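Two-Arm Table Clearing at the Troltport Site: Effects on the Work of the Clearing Staff
Project report, Catarina Teixeira. Supervisor: Séverine Rolland

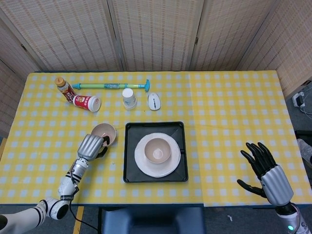 Last changed: May, 16:40

1. Background

Fleury runs the staff dining room at Troltport. The room serves 300 meals per shift at full occupancy. Clearing and resetting tables was done until this year by a crew of 4, who also scraped plates, sorted lost items and carried trays to the wash line. Fleury has since put a two-arm robot from Braseck on part of this work. The task software is Mindcombe.

The report covers the change in the duties of the crew. Arm control and grasp planning are treated only where they affect what a person has to do.

2. Task at the table

The robot works at a table with a mixed load: dishes, a tray, drink and snack packaging, and objects that do not belong to the meal service. In the setup shown, the left hand holds a small bowl by its rim while the right hand is open over the cloth. A plate with a bowl on it sits on the tray. A paper cup stands upside down on the tablecloth, and a toy water gun and a computer mouse are also on the table.

Mindcombe sorts objects into three groups: return to wash line, discard, and hold for staff. The third group matters most for this report. Anything the software cannot place in the first two groups goes there by default, and a person has to decide.

3. Method

I observed clearing work at the site and interviewed all members of the crew twice, once before the robot was taken into regular use and once after. Interviews were open, with a fixed list of topics: physical load, pace, breaks, training, and contact with diners. I also read the shift log, in which the crew writes down each time they step in. The log was kept by hand and entries differ in detail between people. Some entries say only "bowl again."

4. Results

4.1 Interventions

The log for the observation period holds 56 entries. The largest group concerns held objects waiting for a decision. The next group is stacked dishes, mainly bowls of different sizes that the robot put together in an order the wash line does not accept. A smaller group concerns the tablecloth, which can shift when a hand pulls a dish across it. The crew began clipping the cloth on their own initiative, and the clips were later added to the written procedure.

4.2 Physical load

All crew members reported less carrying and less bending. Two reported more standing in one place. One said her shoulders were better and her feet were worse. The procedure at the time required a person to stay within reach of the stop button, and no seat was provided.

4.3 Pace and breaks

Before the change the crew took short breaks when a group of tables was done. With the robot the work has no natural end point of this kind, and breaks were at first taken less often. Fixed break times were introduced after the first interviews.

4.4 Skills

Training took half a shift and covered stopping, restarting and confirming a held object. It did not cover correcting the sorting rules. Crew members can see when a rule is wrong but have to report it to the shift lead, who passes it to Braseck. The same wrong decision was therefore confirmed by hand many times before it was changed.

5. Discussion

The handling work decreased and the checking work increased. The job description and pay grade did not change during the project. Crew members described the new part of the job as "watching," while the log shows that it consists largely of decisions about single objects. I suggest that this be named in the job description and that one crew member per shift be given the right to edit sorting rules.

6. Limits

One site and one crew were studied. Wash line staff were not interviewed, although changes in stacking affect them directly. Clearing speed was not measured.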